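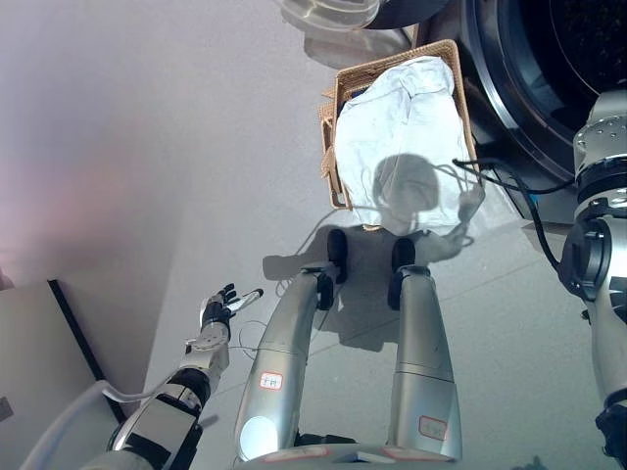

Category: Course notes / Textile Care / Unit 2

Fibres and water

Cotton and linen are cellulose fibres. They take up water easily and are stronger wet than dry, so they stand up well to rubbing and high heat. Wool is a protein fibre and behaves the other way - it loses strength when wet, and its scales lock together if it is moved about in warm water. This is felting, and it cannot be undone.

Polyester takes up very little water. It dries quickly but holds on to oily soil.
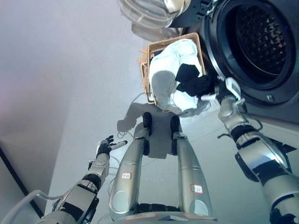
Department of Textiles and Clothing

Hard water contains calcium and magnesium. These react with soap to form scum, which leaves white cotton grey. Modern detergents include builders that tie up the calcium first.

For the seminar, read Szulc on felting and bring your notes on wool. Kenji Villanueva will take the group in room 433.

Related
Unit 1: Naming fibres
Unit 3: Enzymes and stains
Unit 4: Care labels
Reading list (W. Dudek)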